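Notebook, cable bench, Friday

Kettle on at a quarter to eight, first recording just after half past. I'm writing this one up properly for a change, partly so Jana has something to read before she takes over the bench next week and partly because last month's entries (mine, I'm sorry to say) were so thin that I couldn't work out from them which gripper pads we had on. So forgive the length, I've got a big mug of tea and the place is quiet.

Where we're at. The Clelia set stood at 399 good episodes when I locked up last night, and the target Mareike agreed to is 800 before we retrain. That sounds nearly halfway and I let myself feel pleased about it on the drive in, but the spread isn't what I'd like. Far too many are the single-cable job, where the cord is sitting nicely in the middle of the table and the arm only has to pick it up and carry it across. We got very good at those, they're quick, and you can do a great run of them before lunch and feel like a champion. The policy has learned them thoroughly and I don't think it needs any more. What it can't do is anything with a proper knot of cords in it, and that's what the people at Wunderlich are going to hand us in a bin!

So today was tangles only. I'd asked Kai to make up the starting heaps so that I wouldn't, without meaning to, build ones I already knew how to undo. He takes to it with real enthusiasm. His method is to drop the lot from shoulder height, give it a stir with one hand and walk away, and I have to say it gives a much more natural mess than my careful arranging ever did. I'd like us to stick with it. Jana, if you're reading: please don't tidy the heap once it has landed, even if a plug is hanging off the table. If it falls on the floor, pick it up and drop the whole lot again.

Morning session

Ferhat drove the leader arm for the first block and I sat at the screen marking starts and stops. He's smoother than I am, which shows in the joint traces (I had them side by side, a bit humbling). The trouble with being smooth is that he rarely makes a mistake for the thing to learn a recovery from. We talked about it over morning tea and agreed that he'd go for the grasp he'd naturally choose, and if it slipped he'd just carry on from there and we'd keep the episode. Up to now I'd been throwing those out as spoiled. I went back through the discard folder afterwards and there were some lovely ones in there, where the cord slides out, the fingers open, the wrist turns a touch and it has another go lower down. I've moved the best back in with the tag "regrasp" so we can weigh them separately or pull them again if Mareike objects.

Episode limit is still 90 seconds. I thought seriously about stretching it for tangles and decided against, at least until we've seen one training run. If a heap isn't loose by then the operator stops, the file is saved as "partial", and the next episode begins from the heap exactly as it lies. That way we get beginnings and middles and ends all in the pile, and nobody's forearm gives out. Nele wondered whether chaining them like this would leak between training and test. Good question, and yes, it would. I've added a heap number to each file name and the split now goes by heap, so all the pieces of one tangle land on the same side. Took me most of an hour to sort out the script, including the twenty minutes I spent cross with it before noticing I was editing the copy in the Etlow folder.

Small things, mostly for my own memory:

Time sync between wrist view and joint log looked fine on every episode I checked.
Spare pads are in the second drawer, not the tin. The tin has the old ones and I really must chuck them.
The instruction text for each episode should be in plain words: "pull the white cable free", "lift the end with the USB plug". Kai had been writing "untangle" for everything, which is fair enough, but we want the model to know which cord is meant.
If the operator changes their mind halfway about which cord to go for, change the text at the end to match what was done. Don't bin it.

After lunch

Swapped over and I drove. My goodness it's harder than it looks. A thin black lead lying against another thin black lead is nearly impossible to follow by eye from the wrist view, and I found myself leaning sideways to look at the real table, which is cheating, given that the policy will never be able to lean. Ferhat caught me at it twice and very kindly only laughed. We've now agreed the operator faces the screen during wrist-only episodes and I've turned the chair round so there's no temptation. My success rate fell off straight away and the demonstrations got slower, with more pausing to look, but I suspect they're more honest examples for it.

The other thing I want to raise with Mareike is blur. When a thick cord springs back it moves faster than anything else in the set, and our filter was dropping any episode that had smeary pictures in it. Fine for blocks and cups. For cords it means we've been quietly removing exactly the moments where the cable does something interesting. I've switched the filter off for this task and left a note in the Prurkano config saying why. 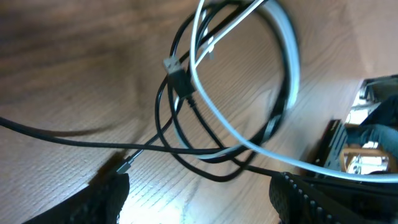

Cable bench, May

I pulled this still out to argue the point with, and I've put it on the wall by the screen as well. The upper part of the white loop is smeared and the old filter would have had it out the door, yet the USB-A plug is perfectly readable with its metal tip, and so is the little silver end lying on the wood near the left finger. Anyone could label those. I'd happily train on it. It also shows what I mean about the two black cables and the white one running in and out of each other: pick the wrong bit of black and you've no idea which end is going to come with it.

Nele had a look too and pointed out the bright patch on the wood between the fingers, which I'd stopped seeing altogether. She'd like a share of the remaining episodes done with the lamp moved, and another share with the blind down, so the model doesn't come to rely on it. I've put that on the plan for next week. She'd also leave the clutter past the table edge as it is, and I agree. It'll be a different clutter at Wunderlich's and there's no sense in getting the thing used to a spotless background.

Count at the close of the day is 496, counting the rescued regrasps, and for once most of the new ones are the hard sort. My shoulders know all about it.

To do before Jana starts: back up both drives, send Mareike the still and the filter note, ask Kai for a few more thin leads in other colours if he has any at home, throw out the tin of pads. Arm is parked and powered down, key's on the hook behind the door.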